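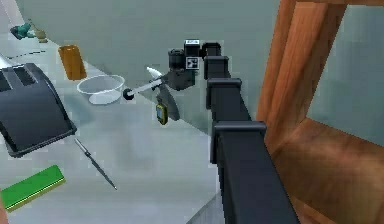
Henk Verstraete thought we were comparing the wrong thing. His view at the September review was that with soft fingers the controller does most of the work, so any gripper test where the controller stays fixed only tells you which gripper suits that controller. Fair point, and it changed the plan. What follows is the version after that comment - two finger types, two controllers, every combination of them.

Gripper and controller comparison on a simulated arm
Project report, group 2

1. What we wanted to find out

Whether a fin-shaped compliant finger is better than a flat rigid one for ordinary kitchen bits. Better meaning: picks the thing up, keeps hold of it, puts it down where asked. Then, after the review, whether the answer stays the same when you swap the controller.

All in simulation. We had booked time on the real arm but lost most of it, and simulation meant we could leave it going overnight. The virtual flat is called Wurholm, it came with the course materials and we did not change the layout.

2. Set-up

Arm: one black arm model, same in every run. Marker box on the wrist for the pose check.

Fingers:
Goodwin finger - the fin one. Grey, curved on the outer side, bends round an object when pushed from the middle.
Flat finger - plain rigid pad, rubber friction value taken from the course handout.
Both set to open to 100 mm so nobody could say one had an advantage on wide items.

Controllers:
Iken - position control. You give it a width and it closes to that width. Simple.
Nustex - force control. Closes untill it feels the target force and then holds.
Both run at 125 Hz. We tried Nustex faster to begin with but then it wasn't a fair test so we put it back.

Work surface: the grey counter. Bowl, cup and slim tool were the main test objects. The tray was a late addition and is reported on its own because the method was different.

Each attempt had a limit of 140 seconds. Over that, counted as a fail, whatever the arm was doing at the time. This sounds generous but the planner is slow when it has to go round the wooden frame.

3. Method

Object placed at a random spot inside a marked area. Arm starts from the same home pose. Approach, close, lift, hold, move, lower, open. A script logs the stage where it went wrong, if it did. Drops and slips kept separate: a drop is the object hitting the counter, a slip is the object turning or sliding in the fingers but still held.

341 attempts kept in the end. Some more were thrown out where the physics went bad (cup leaving through the wall at speed, that sort of thing). We threw out the whole batch when that happened and not just the single run, so as not to be picking and choosing.

Order was shuffled. First time round we did all the flat finger runs first and then found a friction setting had been edited halfway, so those are not in here at all.

4. Results by object

Cup. Easy for everything. The fin finger on Iken was best, it wraps round the cylinder and sort of centres it. Flat finger fine too, a few slips where it caught the cup off centre and the cup rotated. Nustex made little difference with either finger.

Bowl. The hard one. Shallow, round, and the rim is the only sensible place to hold it. Flat finger with Iken did better than we expected here - one pad inside, one outside, close, lift. The fin finger bends away at the tip, which is exactly where you need it stiff. With Nustex the fin finger got a lot better, as it kept closing after the tip had given way. So this is Henk's point really. If we'd only run Iken we would have written that fin fingers can't do bowls.

Slim tool. Flat finger wins, both controllers. The fin finger tends to roll a thin handle towards its base and then the tool is at a funny angle for the put-down. Holds it ok though. Nearly all slips, hardly any drops. Depends what you count as a success and we argued about this quite a bit. Final rule: if it ends up on the counter in the target area it counts, angle ignored.

Tray. Only edge grasps, and only dragged a short way, not lifted. The rim was enough for the flat finger. Fin finger slid off under Iken, held under Nustex but slow. Not enough runs to say much.

5. Results by controller

Iken is quick and it does the same thing each time. When it fails it fails in the same way as well, which made debugging easier. Its problem is you need to know the width of the thing first. We gave it the true width from the simulator, which is cheating a bit, a real set-up would need a camera to measure it.

Nustex doesn't need the width. It does need a force target, and one value for everything does not work. Ours was tuned on the cup. On the bowl it was OK. On the slim tool it squeezed too hard and with the fin finger this made the rolling worse. A table of force values per object would fix it but then you're back to needing to know what the object is.

Also Nustex sometimes chatters when the two fingers touch the object at slightly different times. Opens a bit, closes a bit, opens a bit. A filter on the force reading calmed it down. We put the filter in before the kept runs, not during.

6. Cameras and the pose check

We wanted a second view for checking where the object was put down. Fixed cameras in the room, plus the marker box on the wrist. The marker check is good when the marker is facing the camera and useless otherwise. For the long reach over the counter it turns away and the estimate jumps. In the end the put-down position was read straight from the simulator and the camera values were only compared against it afterwards.

The room views were tested for lighting mostly. Sun through the window puts bright patches on the floor and we wanted to know if that upset the exposure on anything pointing that way. Pale walls, pale floor, pale cabinet - not much for a feature matcher to get hold of, and the long streaky grain on the pink area gave lots of matches that looked the same as each other. 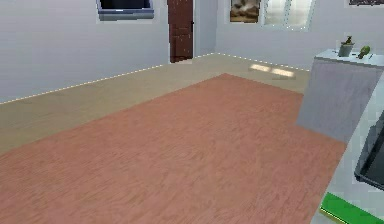 Would the result have been the same with a different arm?

Probably for the cup and the bowl, where the fingers and the controller decide it. The tray drag depends on how stiff the arm is at low reach, and we'd expect that to change with another model.

7. Problems

Friction. Everything hangs on it. The fin finger's material is a guess, we matched the bending to a video from the lab but the surface grip is just the handout value for rubber. If the real one is stickier the slim tool result could flip.

The bending itself is done with a chain of small rigid links, not proper soft material. It looks right. Whether the force at the tip is right we don't know, and the bowl result depends on the tip more than anything.

Transparent objects. The bowl is clear and a real depth camera would have trouble with it. We skipped that completely by using the simulator's position. Should be said clearly as it makes all our bowl numbers look better than they would be on a bench.

Naming of log files. Two of us used diferent schemes and a lot of an afternoon went on sorting it out. Next group please agree this first.

8. What we would pick

Fin finger with Nustex if the objects are mixed and mostly round. Flat finger with Iken if you know the sizes beforehand and there are thin things. Flat with Nustex came out in the middle on nearly everything and we can't really see a reason to use it. Fin with Iken is great on cups and that's where it stops.

9. Left to do

Repeat the bowl on the real arm, flat finger first. Measure finger friction properly with a pull test. Try a stiffer tip on the Goodwin finger - there's a drawing in the project folder but no mesh yet. Do the tray properly or drop it.

Logs and the config for each kept run are in the shared folder, under the newer naming scheme.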